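I met Armindo Patrício outside the old Bustamante bakery on Pornau Street, where he was up a ladder with paint in his hair. He waved a brush at me and nearly lost it (the brush, luckily!).

He's been painting the shutters of closed shops since May, and this is his biggest wall yet, almost 60 feet of it. "I used to buy rolls here as a kid," he told me. "Then one day there's a padlock. I walked past it for two years feeling bad and then I thought, okay, I own paint."

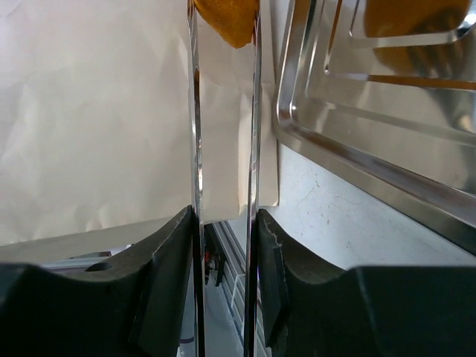
I asked him who pays for all that paint, and he laughed for a good while. "Me, mostly! A neighbor gave me $96 in an envelope. I bought blue."

The mural shows a line of people waiting for bread, and he's used faces from the block. Has the owner complained? "He called me. I thought, here we go. He wanted to know if his mother could be in it." She's going in third from the left, with her good coat on.

We talked until the light got bad. He still has the door to do and he hasn't decided on a color.

Comments

Golar: My aunt is in the line!! She's told the whole building.

Trunix: Nice wall, but I'd still like a bakery back.

Golar: @Trunix same, I miss the rolls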